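Whitlock Rules for Hand-Held Gripper Recording

The Whitlock Rules are a set of working rules for recording manual tasks with hand-held grippers, for later use in training robot arms. They cover the people who hold the grippers, the space they work in, the objects they handle and the way the recordings are checked. The rules were first written for a site in Redby and are now also used at Zamholm, where they replaced an older checklist known as Kameo.

The rules do not cover powered robot arms. A site that runs both kinds of work keeps two separate documents, and staff are expected to know which one applies in a given room.

Scope and terms

In the rules, an "operator" is the person holding one or both grippers. A "take" is a single recording of one task, from the first movement toward an object to the release of the last one. A "station" is the marked or agreed area in which takes are made. It may be a table, a counter or a stretch of floor.

A station stays in use for no more than 29 days before it is laid out again with different objects. This limit was added in the second version, after reviewers at Redby found long runs of takes that were nearly the same.

Gripper checks

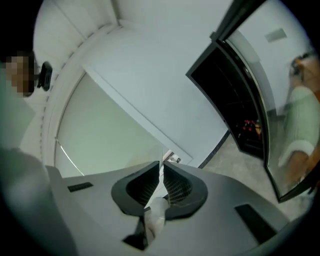
Finger pads are the first item on the daily check. They must sit evenly on both sides and close toward each other without catching, and the inner faces must be free of crumbs, grease and tape residue. Pads with a mesh or ribbed inner face, like the two black ones on the gray gripper, are brushed along the texture and never scraped. The gap between the jaws is looked at from the camera side as well as from above. Worn pads are replaced in pairs. Under the rules a pair is retired after 200 takes even if no wear can be seen, though Zamholm applies this only to soft pads.

Markers mounted on a gripper are checked for lifted corners and scratches. A damaged marker is replaced before the next take, and the change is written in the station log with the take number. Cleaning a marker with solvent is not allowed.

Cables are to be led along the operator's body or arm so that they do not cross the fingers. They need enough slack for a full reach. An operator who feels a cable pull during a take stops and marks the take as void.

People in the work area

Operators may sit, kneel or stand. Floor-level work is limited to periods of 7 minutes, followed by a break of at least 2 minutes. Operators wear closed shoes. Long sleeves are permitted if they do not reach the fingers of the gripper.

Other people may be present if they have been told that recording is under way. Faces that appear in a take are blurred or pixelated before the files leave the site. The rule applies to operators and visitors alike, and it is not waived by verbal consent.

Objects and surfaces
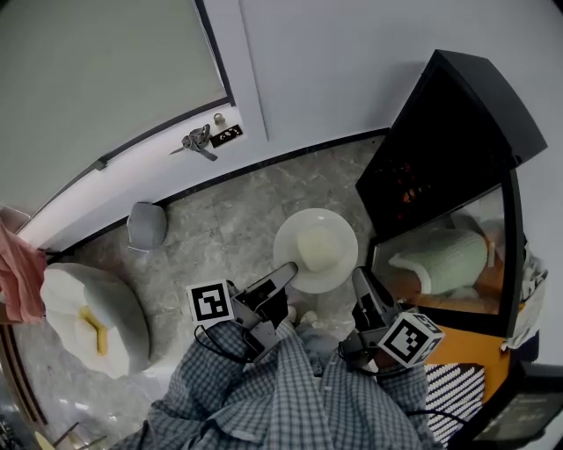
Food and items that resemble food are treated as one class. They are placed on a plate or tray, not directly on the floor, and are thrown out or washed at the end of the session. Real food used in a take may not be eaten afterward.

Appliances, real or toy, are listed in the station log by type. Lids and doors are set to their starting position before each take, and this position is noted if it is not fully closed. Doors leading out of a room must remain free to open, and nothing may be stored in front of them.

Review and revision

A reviewer who was not the operator watches a sample from every session. Takes are rejected for blocked markers, dropped recordings or an object missing from the log. Slow or clumsy handling is not grounds for rejection. Rejected takes are kept apart for one month and then deleted.

The current version is dated 2024-08-24. It shortened the floor work period and moved the rule on cables from an appendix to the main text.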